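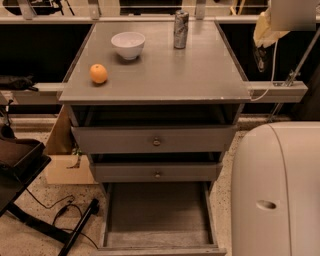
Speaker notes, drawer talk
19 December 2022 – posted by the Prellamus manipulation group
6 min read – 4 comments – 17 shares

Start with the problem. Our policy could open a drawer and it could pick up an object, and it failed when we asked it to do both in one run. Most of those failures came from not knowing how far a drawer was already open. So the task in this talk is a small one. The cabinet has three drawers, and each trial begins with them in some mixed state, like the one on screen, where the bottom drawer is out the farthest and the top and middle ones are open a little. The orange, the bowl and the can stay on top until the instruction names one of them. The robot gets a sentence such as "put the orange in the bottom drawer and close it."

Next slide. Method. We call the approach Brelance. It has 2 parts. The first estimates how far each drawer is pulled out, from the head camera only. The second is the policy, which takes that estimate along with the picture and the instruction. Say clearly that there are no sensors in the cabinet. Someone always asks.

The training set is 3,000 demonstrations, all teleoperated, collected at the Jurnitz lab and finished in October. Before each demonstration the operator set the drawers by hand from a random list. Early on we let operators choose, and they left the drawers either shut or all the way out, so the model never saw anything in between. We threw that batch away.

Pause here for the video. If it doesn't load, keep talking.

Results. We ran 143 test trials. Walk through the bar chart slowly, the axis labels are small. The baseline has the same policy and the same data with the estimate removed. It does fine on closed drawers and gets worse as the starting positions get more mixed. Brelance holds up better across the mixed starts. The gap is widest when the target drawer sits under another open one, and the hand has to come in from the front.

Failures. Don't skip this slide. There are 2 kinds worth showing:
– The knob grasp slips. The knobs are small and round, and the fingers close on the front edge of one and slide off.
– The top drawer hides the middle one. From above, a wide gap on top covers most of what is below, and the estimate for the middle drawer drifts.

We haven't fixed either. A lower second camera would likely help with the hidden drawer, but we wanted to see how far one view would go.

Last slide. We are repeating the tests on a different cabinet at the Kawaguchi site, with bar handles and deeper drawers. No numbers yet, so don't promise any. Leave the contact slide up and take questions.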